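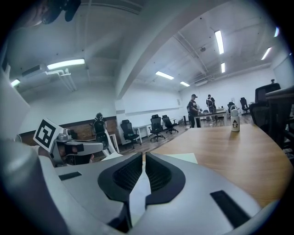
Catálogo Bikura, edição 4, página 80

Mesas de reunião e apoio para escritório aberto
Linha Tirnden

A linha Tirnden reúne mesas de tampo grande para salas sem divisórias. São móveis para quem precisa de uma superfície comum no meio do escritório, onde se deixa uma garrafa, se abre uma folha de papel e se trabalha de pé ou sentado. A mesa em madeira clara, de canto arredondado, fica bem junto a secretárias cinzento-escuras e a cadeiras pretas de rede, e também ao lado de mesas brancas mais pequenas.

Tampo
O tampo Tirnden mede 80 cm de largura na versão estreita. As restantes medidas são feitas por encomenda. O bordo é arredondado em todo o perímetro e leva acabamento mate. Limpa-se com um pano húmido e sabão neutro. Não usar álcool nem esfregões. Os riscos superficiais podem ser retocados com o conjunto de manutenção, vendido à parte.

Estrutura
Pés em aço com niveladores reguláveis. A montagem é feita por duas pessoas, com a chave fornecida. Apertar os parafusos primeiro à mão, nivelar a mesa e só depois dar o aperto final. Em pavimentos de aspeto madeira recomendamos as bases de feltro.

Cadeiras compatíveis
As cadeiras Jultska de rede preta existem com costas altas e com costas baixas. As duas versões arrumam-se por baixo do tampo até aos braços. O assento regula em altura e a rede das costas é substituível.

Mesa auxiliar branca
A auxiliar Bitar tem a mesma altura da Tirnden e pode ser encostada a ela em reuniões maiores. Vende-se só em branco. Não inclui calha para cabos.

Dados para encomenda
Referência da mesa: 3,093
Tampo: madeira clara, acabamento mate
Carga máxima distribuída: 80 kg
Volumes por mesa: 4
Preço da versão estreita: 800 euros, IVA incluído
Cadeiras e auxiliar: preço sob consulta

Entrega e montagem
A mesa segue desmontada. O tampo viaja deitado e deve ser transportado ao alto apenas para passar portas e escadas. Antes de encomendar, confirme a largura do elevador e o vão da porta de entrada. A montagem no local é opcional e orçamentada em separado. As embalagens podem ser recolhidas no mesmo dia, se o pedido for feito na encomenda.

Devoluções
Aceitam-se devoluções de peças por montar, na embalagem original. Tampos cortados à medida não têm troca. Em caso de dano no transporte, anote o facto na guia e guarde a embalagem até à visita do técnico.

Preços válidos até janeiro. As tonalidades da madeira variam de lote para lote. Para juntar mesas novas a um conjunto existente, indique a data da primeira encomenda.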